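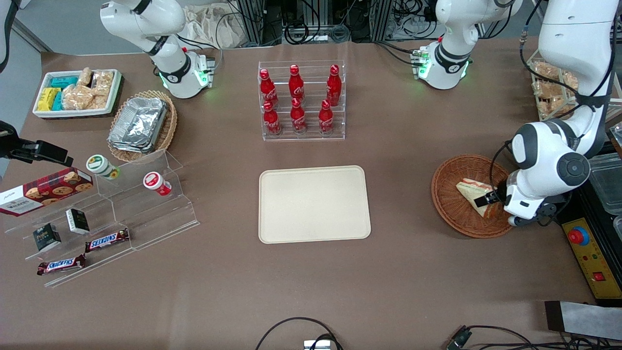 A triangular sandwich in its wicker basket on the snack table at Cendance.

Snack table opens at Cendance, Pleddale

Search this site Enter keyword Go

Tuesday, September 25, 2018

Pleddale has somewhere to get a sandwich again. Cendance, the shared workspace on the old dairy site, opened its snack table to the public this morning, first customers in at 8 and a queue back to the door by the time the second lot of tea was made.

The table replaces the Fernandes bakery counter, which shut in June when the lease ran out. Since then it has been the petrol station or bring your own. A petition asking for "somewhere to buy lunch within walking distance" got 109 signatures, most of them from people who work on the site.

No hot food yet. Sandwiches are the main thing, cut in triangles and put out in a round woven basket at one side of the table. There are drinks too, and a white tray of wrapped packets and golden pastries or biscuits in clear bags, for those who only want something with a coffee. Silver foil containers are stacked in another basket close by. Clear stepped stand down the left for the smaller bits, including a box of Walkers cookies which drew a fair amount of interest from the under-tens.

Sandwiches are £2 each for the first fortnight. After that the price goes up, Cendance has not said how far. Foil containers are to be ordered the day before, at the front desk or by phone, and picked up by 2pm.

Supplies come from Zovness, the wholesaler out on the ring road, apart from the bread, which is baked in the village. Anybody who misses the Fernandes cheese rolls will have to go on missing them for now. Cendance says it has asked for the recipe and is still waitng to hear.

Opinions in the queue were mostly good. One woman had come down from the top end of the village on the bus and thought it was worth the fare. A man from the upstairs offices wanted more without mayonnaise. Several asked about soup. That needs a sink nearer the table and the plumbing work has not been priced, so not before the new year at the earliest.

Parking is the sore point. There are 14 spaces at the front and tenants have most of them by nine. Visitors are asked to use the lane behind the hall and walk through, and to keep off the verge, which is soft after last week's rain. Two cars were already on it by mid morning.

The table is open weekdays, 8 till 2, or untill the sandwiches are gone. Cash or card. Closed bank holidays. Empty foil containers can be handed back at the desk for recycling, rinsed please.

A Saturday opening has been talked about. Cendance wants to see how the first month goes and will put a notice on the front door either way.

Contact the newsdesk | Copyright 2018 Pleddale news pages | Back to top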